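House Rules for the Folding Table

How a voluntary code of practice for garment-handling robots is being written, clause by clause, at the bench

Published January 2023

Among the clauses of the Lovcombe Code, the shortest is the one that has taken longest to settle. Clause 3 reads in full: "The gripper shall be open before it is above the cloth." The working group that drafts the Code has returned to those words at most of its meetings since August, and the present text is the fifth to be circulated for comment.

The clause concerns the handling of soft goods by robot arms working at a table, a field in which practice has run well ahead of any agreed rules.

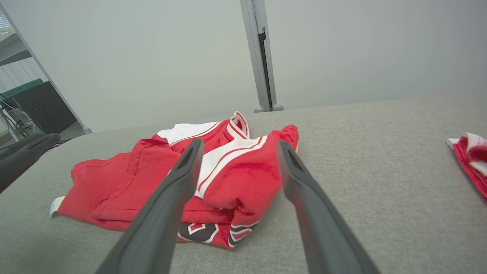
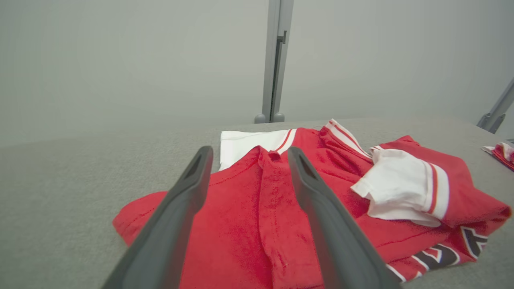
Red and white garments on the work surface, with the gripper fingers open.

The Code is a voluntary document. It was begun by Lovcombe, a research centre for textile handling, together with two industrial partners: Melline, which operates commercial laundries and uniform hire, and Diekmann, a builder of workcells. Druller, a testing house, joined as an observer and now maintains the text. None of the four claims that the Code has the standing of a national or international standard. It is intended to sit beneath the general requirements for machine safety, which apply in any case, and to address matters that those requirements leave to the judgement of the operator.

Those matters are numerous. General safety rules are concerned in the first place with the people who share a space with a machine. They say a good deal about guarding, stopping functions, contact force and training, and very little about the shirt. Yet it is the shirt that occupies the working day. A garment has no fixed shape, presents a different outline each time it is set down, and may carry buttons, piping, ribbing, labels and printed lettering, each of which behaves differently when it is pinched and lifted.

What the gripper may touch

The second part of the Code, on contact, is the most detailed. It divides a garment into areas that may be gripped freely, areas that may be gripped with reduced force, and areas that are to be avoided where an alternative exists. Plain body fabric belongs to the first group. Collars, cuffs and plackets belong to the second, as stitched edges offer a secure hold but distort if they are pulled at an angle. Printed numerals and lettering belong to the third.

The treatment of printed areas was a matter of some dispute. Melline, which handles a considerable volume of team wear, argued for an outright prohibition on the ground that a cracked print is the commonest cause of complaint from its customers. Diekmann replied that a large number on the back of a jersey can leave little plain cloth within reach once the garment has fallen into folds, and that a rule which cannot be followed will be ignored along with its neighbours. The compromise permits contact with a print where no other grip is available, provided that the fingers close across a fold of the fabric and are not dragged along the printed face. The occasion must be logged.

Labels are dealt with separately. A tag that protrudes from beneath a garment is easily mistaken by a vision system for a corner of the cloth. The Code therefore requires that any test set used to approve a grasping program include garments with their labels exposed.

The surface underneath

Readers unfamiliar with the subject may be surprised by the attention given to the table. A hard, glossy top allows fabric to slide as the fingers approach and returns reflections to the cameras. A surface with too much grip holds the lower layer in place while the upper layer is drawn away, and the fold is lost. The Code recommends a matte textile covering in a neutral colour that contrasts with the goods to be handled, and asks that the covering be changed when its texture has visibly worn.

Clearance between the finger tips and the surface is set at 3 millimetres during any lateral movement. The figure was chosen with tired equipment in mind. New arms can work closer, but the drafters preferred a distance that a cell could still respect late in its service interval, when cables have been replaced and mountings adjusted. Sites may adopt a smaller clearance if they can produce records to support it.

A related provision covers goods waiting their turn. It is common to keep a second item on the table while the first is being folded, and the arrangement saves time. It also invites the arm to gather both at once, particularly where the two are of the same colour. The Code does not forbid the practice. It requires a visible strip of bare surface between items at the start of each cycle, and instructs the program to stop and request attention if that strip can no longer be found.

Two arms, one garment

Where two arms work at the same table, additional clauses apply. Only one arm may be designated as leading at any moment, and the designation must be readable by a person standing beside the cell. The other arm may hold, but may not pull. Before either arm releases, the leading arm must have ceased to move.

These clauses draw on an earlier document prepared by Diekmann for its own installers, and some of its phrasing survives. Commenters have criticised the language as stiff. The working group has been reluctant to alter it, having found that a smoother wording tended to introduce a second meaning. "Hold" and "pull" are defined in an annex that runs to two pages, and further comment on that annex is expected.

Records and recordings

The most recent additions concern data. Many garment-handling programs are now developed from recorded demonstrations, in which an operator guides the arms through a task while cameras store what is seen at the wrist. The quality of those recordings governs the conduct of the finished system, and the Code accordingly treats them as part of the equipment.

Each task is to be recorded at least 100 times before a program derived from it is offered for approval, and the garments must not be returned to an identical starting position between recordings. Unsuccessful attempts are to be kept and marked as such. Drafters report that this last rule met with more resistance than expected. Operators take some pride in a clean session, and several trial sites were found to have removed their failures before submitting the remainder - a courtesy that left the reviewers with nothing to say about how the system would recover from an error.

The background is also addressed. Fixed posts, struts and wall surfaces within view should remain where they are for the duration of a recording series, and any change must be noted in the session record. Windows should be fitted with blinds. Operators' faces, paperwork and screens bearing customer information should be kept out of view; where this has not been possible, the recording is to be withheld until it has been reviewed.

Adoption

The present draft contains 44 clauses, of which Druller regards slightly more than half as stable. Sites wishing to declare conformity may do so clause by clause, a concession to smaller workshops that cannot meet the recording requirements but already observe those on contact and clearance. A declaration must be renewed whenever the gripper, the covering of the table or the class of garment is changed.

Opinion on this arrangement is divided. Melline has expressed concern that partial conformity will be advertised as though it were complete, and has asked that declarations list the clauses omitted as prominently as those observed. Lovcombe takes the view that a code followed in part is a better starting point than one admired from a distance. The question has been deferred to the next meeting.

Comments on the current draft are open for 30 days and may be submitted in writing to the secretariat at Lovcombe. Respondents are asked to quote the clause number, to propose replacement wording where they object to the existing text, and to indicate whether their comment arises from use at the bench. Comments on Clause 3 should be sent separately.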